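Unit 6: Waste Bins and Bedside Areas
Room Care Certificate, Renesside College of Hospitality
Tutor: Corentin Gautier

Students should read this handout before the practical session. It replaces the July edition in full.

## 6.1 Scope

The unit covers the bedroom bin, the floor on which it stands and the lower part of the bedside furniture. Bathroom bins are treated separately in Unit 3, as they require a different cloth and a different cleaning solution.

## 6.2 Emptying

Gloves are worn throughout. The liner is gathered at the neck, lifted out and tied before it is carried to the trolley. Students must not reach into a liner to press down its contents. Glass is reported to the floor supervisor. Papers found beside the bin, as opposed to inside it, are left on the desk or nightstand.

## 6.3 Wiping the bin

A bin with its liner removed is not a clean bin. Marks collect under the rim, at the handle fixings and along the bottom edge, and the last of these is the most frequently missed in assessment.

The bin is drawn out from its place and tilted on its side. One hand holds the rim firmly while the other works the cloth over the body and round the base. Raised lettering or symbols moulded into the plastic should be wiped in both directions.
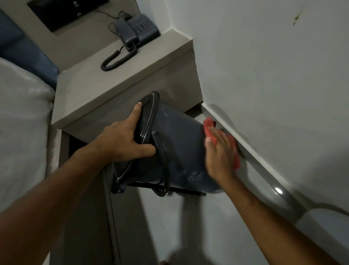 ## 6.4 The surrounding area

1. Wipe the front panel of the nightstand from top to bottom.
2. Clean any open recess, including the back corners.
3. Vacuum the gap between the nightstand and the wall.
4. Wipe the telephone handset and keypad with a separate cloth, barely damp.
5. Dry the bin, fit a new liner and return the bin to its place.

The liner should be folded over the rim by no more than 30 mm. The Mackay and Clustance room plans show the correct bin position for each room type.

## 6.5 Assessment

Each student will prepare one bedside area in training room 635. Work is marked on completeness and order of tasks. Speed is not assessed in this unit.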